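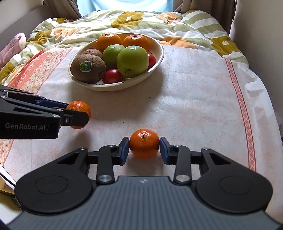 La mandarine : petite encyclopédie d'une gourmande

Je tiens cet article à jour depuis plusieurs hivers, au fil de mes lectures et de mes paniers de marché, et il a fini par prendre des proportions que je n'avais pas prévues. Tant pis ! On y trouvera de la botanique, un peu d'histoire, pas mal de cuisine et quelques avis personnels que j'assume tout à fait.

Définition et nom

La mandarine est le fruit du mandarinier, Citrus reticulata, un petit arbre de la famille des rutacées (la même que le citron, l'orange, le pamplemousse, mais aussi le poivre du Sichuan, ce qui m'a toujours ravie). Le mot nous vient de l'espagnol mandarina, et on le rattache d'habitude aux mandarins, les hauts fonctionnaires de la Chine impériale. Pourquoi eux ? Les uns parlent de la couleur de leurs robes, les autres d'un fruit de luxe qu'on leur réservait, et je n'ai jamais lu de preuve définitive ni dans un sens ni dans l'autre.

Quant au mot tangerine, que les anglophones emploient à tout bout de champ, il renvoie à Tanger, le port marocain par lequel passaient les fruits. En français il désigne tantôt une mandarine à peau bien rouge, tantôt un hybride, selon le vendeur et selon son humeur.

L'arbre

Le mandarinier reste modeste : chez nous, en pot, il dépasse rarement la taille d'un adulte. Ses feuilles sont étroites, persistantes, et sentent merveilleusement bon quand on les froisse. Les fleurs sont blanches, petites, très parfumées, et les abeilles en raffolent. Le rameau porte parfois des épines, surtout sur les sujets issus de semis - je le dis pour ceux qui, comme moi, plantent leurs pépins dans un vieux pot de yaourt en rêvant d'un verger.

Il faut d'ailleurs de la patience. Un mandarinier de semis peut attendre 8 ans avant de fleurir, et le mien a l'air bien décidé à battre ce record. Les arbres du commerce sont greffés, souvent sur un poncirus, un cousin épineux qui supporte mieux le froid et qui fait entrer la plante en production beaucoup plus tôt.

Le fruit

Par rapport à l'orange, la mandarine est plus petite, plus ronde de hanches si j'ose dire, un peu aplatie aux deux pôles. Sa peau est criblée de minuscules glandes à huile essentielle (c'est ce qui pique les yeux quand on épluche trop près du visage) et se détache sans effort de la chair. Dessous, on trouve des filaments blancs, l'albédo, que ma famille enlève avec une minutie de chirurgien et que j'avale sans façon.

La couleur mérite un mot. L'orange vif vient surtout avec les nuits fraîches, qui font reculer la chlorophylle. Dans les régions chaudes toute l'année, un fruit peut donc être parfaitement mûr et rester vert ! Une petite tache verte près du pédoncule n'a rien d'inquiétant, et j'en achète volontiers.

D'où vient-elle ?

Le mandarinier est l'un des ancêtres des agrumes cultivés, avec le cédratier et le pamplemoussier. L'orange douce, par exemple, est une vieille affaire de famille entre mandarine et pamplemousse. On situe son berceau dans le sud de la Chine et les régions voisines, où elle se cultive depuis l'Antiquité. L'Europe, elle, a pris son temps, et la mandarine ne s'installe vraiment autour de la Méditerranée qu'au dix-neuvième siècle. La Sicile, la Corse, l'Algérie et l'Espagne s'y mettent l'une après l'autre.

Mandarine, clémentine, satsuma

C'est la question qu'on me pose le plus, alors allons-y. La clémentine est un hybride de mandarine et d'orange douce, apparu en Algérie à la fin du dix-neuvième siècle. Elle a peu ou pas de pépins, une peau plus fine, un goût plus franchement sucré, et elle a presque chassé sa parente des étals. Le satsuma vient du Japon, arrive tôt en saison, se pèle tout seul et supporte mieux le froid que les autres. La mandarine proprement dite a des pépins, oui, parfois beaucoup, et c'est sans doute ce qui lui a coûté sa place. Mais quel parfum !

Dans mon carnet de dégustation (très peu scientifique), j'ai comparé 6 lots l'hiver dernier. Mes préférées venaient du verger Grinach, petites, un peu bosselées, avec une acidité qui réveille. Les satsumas de l'épicerie Ishida arrivent juste derrière. Les pires étaient aussi les plus brillantes, comme quoi.

Choisir et conserver

Une bonne mandarine est lourde pour sa taille. La peau doit être souple sans sonner le creux, car un fruit trop gonflé dans son écorce a souvent la chair sèche. À température ambiante, elle tient quelques jours, davantage dans le bac du réfrigérateur. Je les étale sur un plat large : entassées, elles moisissent par contagion et on retrouve un matin une petite catastrophe bleutée au fond du saladier.

En cuisine

En décembre, je fais une marmelade. Je fais bouillir les fruits entiers, je les coupe, je retire les pépins que je noue dans une mousseline pour leur pectine, puis tout repart avec le sucre. Comptez 20 minutes de cuisson vive à la fin, en surveillant de près - la mandarine accroche vite. Le zeste séché parfume aussi les daubes, et en Chine l'écorce vieillie, le chenpi, entre dans des bouillons et des thés. J'en garde un bocal près de la bouilloire.

Pour un gâteau, la vieille recette aux agrumes entiers mixés avec des amandes marche très bien, à condition de ne choisir que des fruits non traités. La compote du café Tosden, avec un peu de cardamome, m'a donné l'idée d'en glisser une pincée dans la pâte, et depuis je ne m'en passe plus.

Usages et coutumes

On trouvait autrefois une orange ou une mandarine au fond du soulier de Noël, et bien des gens de la génération de mes grands-parents en parlent encore. Pour le Nouvel An lunaire, on en offre volontiers par paires, en signe de prospérité. En parfumerie, l'essence extraite de l'écorce sert de note de tête, légère et vite envolée.

Voir aussi : bergamote, clémentine, kumquat, yuzu

405 partages | 3 commentaires

pepin_rebelle
Merci pour le passage sur les filaments blancs, je vais le faire lire à mes enfants ! Chez nous on garde aussi les peaux pour les poser sur le poêle, ça embaume toute la maison.

Lectrice du Sud
Et la mandarine de Corse alors ? Une ligne seulement, je suis vexée. Sinon très bel article.

marmelade06
J'ai suivi votre méthode avec les pépins dans la mousseline et la prise est parfaite. J'ai mis un peu moins de sucre. Est-ce que ça se conserve aussi longtemps ?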